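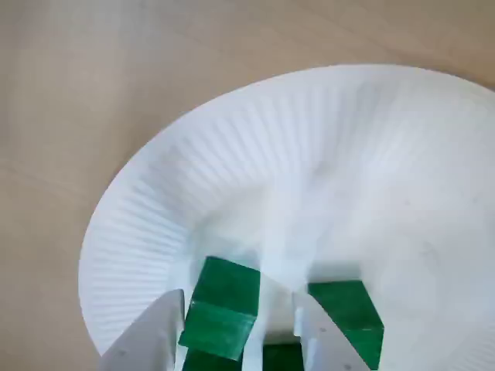
**Language switcher drops the gallery page, Mivus theme + Kutberg plugin**

**tallpine** wrote:

I run a small site in English and Portuguese. The theme is Mivus and the translations are handled by Kutberg. Posts and normal pages switch fine. When I click the switcher on a gallery page, it sends me to the home page of the other language. The translated gallery exists and I can open it if I type the address by hand.

Things I tried:

- saved permalinks again
- turned off the cache
- linked the two galleries a second time in the Kutberg panel

Same result each time. There are 200 galleries, so I would like to avoid rebuilding them.

**obrien_k** wrote:

Mivus registers galleries as its own post type. Kutberg only looks up translations for types that are checked in its settings. Go to Kutberg > Content types and see if "mivus_gallery" is checked.

**tallpine** wrote:

It is checked. I should have said so. The language column shows up in the gallery list and both languages are filled in.

**rowboat** wrote:

Then it's the theme. Mivus has its own switcher in header.php and it doesn't ask the plugin for the translated link. It builds the link from the page ID, and for anything that isn't a post or page it falls back to home. Take that block out and put the plugin's menu item there instead.

Make a child theme first. Copy header.php into it and edit the copy.
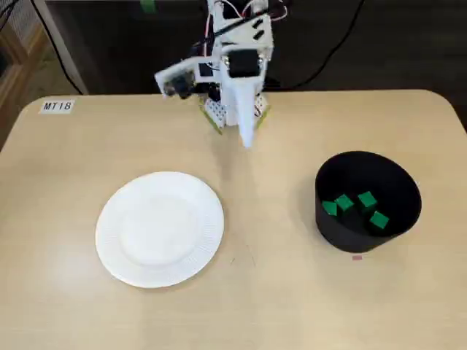
#### Themes & Templates › Child themes

**obrien_k** wrote:

I don't agree that he needs a child theme for this. The theme has a hook right before the switcher prints, and you can return your own link from there. Put it in a small plugin. A copied header.php goes stale the next time Mivus changes the header, and then you are comparing files by hand.

**rowboat** wrote:

The hook is only in the newer version. On the old one there is nothing to hook into. I have 2 client sites still on the old one and the child theme is the only thing that worked. Neither header has changed in a long time.

**obrien_k** wrote:

Fair enough for the old version. I would still update the theme before patching around it.

**tallpine** wrote:

I'm on the newer one, updated in August. I tried the hook in a small plugin and the link is now correct on single galleries. The gallery archive still goes to the home page.

**venn_amber** wrote:

The archive has no ID, so the hook gets a zero. You have to check for the archive yourself and return the archive link for the other language. Kutberg has a function for that, it's in the docs under "Archives". It took me a while to find because the search there only covers page titles.

Also check your gallery slugs. If the slug is the same in both languages, Kutberg picks whichever one was saved first.

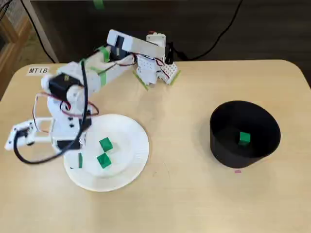 I had 7 galleries with the same slug in both languages and they all opened in the wrong one. Adding the language code to the end of the slug fixed it. Redirects from the old addresses worked without any extra setup.

**tallpine** wrote:

The archive check did it. The slugs were already different on mine, so no problem there.

One more question. The image captions are still in English on the Portuguese galleries. Is that also the theme?

**rowboat** wrote:

No, captions belong to the media file. Kutberg shares media between languages by default. There is a setting to duplicate it, but then every image is in the library twice – only the entry, the file on disk stays the same.

**sorrel** wrote:

I would not turn that on with 200 galleries. I did it on a smaller site and the media library became very hard to use. I moved to Sterard, which stores captions per gallery and leaves the media alone.

**obrien_k** wrote:

Sterard doesn't read Mivus galleries, so he'd be starting from zero. The Venckus add-on for Kutberg gives you a second caption field on the same image. It's plain but it works.

**sorrel** wrote:

I didn't know about the add-on. That would be less work, yes.

**tallpine** wrote:

Installed Venckus on the test copy. The second field shows up in the media editor but not in the gallery's own pop-up window, so I have to open each image separately. I can live with that. Will move it to the live site tonight after 9 pm and post the hook code here when I've cleaned it up.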